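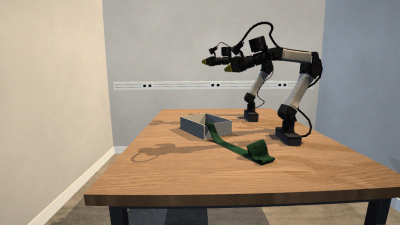

Welcome back, everyone, and thank you for hanging on through the long unit on deeds and titles. These notes go with our October sessions on household inventories, and they're meant to be read slowly, with a cup of something warm if you have it.

## What an inventory was for

When a person died in the town of Hasden, the parish court usually wanted a list of what was in the house. Somebody walked through room by room, wrote down the goods, and put a value on each. The list went to the clerk, the debts were paid, and whatever remained was shared out among the family. That's the plain version – we'll get to the messy one in a minute.

I find these lists very moving, and I hope you will too. You go in expecting a column of prices and you come out knowing that the good blankets were kept upstairs and the bad ones by the back door. The Hasden collection has 1,993 inventories in it, of which 429 name the rooms as well as the goods. We'll be working almost entirely from that smaller group, so please don't wander off into the rest until you've had some practice (I know how tempting it is!).

## Reading the rooms

Room names can fool you. A "parlor" in Hasden often had a bed in it, and a "shop" might mean a workroom where nothing was ever sold. In the hill villages near Ekuveck, "the house" could mean just the one room with the fire. So before you decide how a family lived, look at what was kept in each room and let the goods tell you how it was used.

Watch for these as you go:

- **Lumped entries.** "Old things in the loft" can hide half a lifetime of belongings.
- **Missing goods.** Clothes were often given away before the list was made, and a widow's own property might be left off altogether.
- **Round values.** A whole page of them usually means the appraiser was guessing, or wanted his dinner.
- **Order.** Most lists follow the path the appraisers walked, so you can sometimes work out which room opened onto which.

## A word about values

Please be careful here. The prices are what the goods might fetch secondhand, in a hurry, from the neighbors. They won't tell you what the family paid, and they certainly won't tell you what a thing meant to them. The Nic Giolla inventory, which you have in your packet, puts a cradle below a broken kettle, and I've never quite gotten over it.

## For next time

Choose 2 inventories from the packet and sketch a floor plan for each – stick lines are perfectly fine. Then write 5 sentences on where the plans agree and where they don't. The Rudeo glossary at the back of the packet covers most of the odd spellings, though it's weak on farm tools, so bring me any you can't crack and we'll puzzle over them together before class.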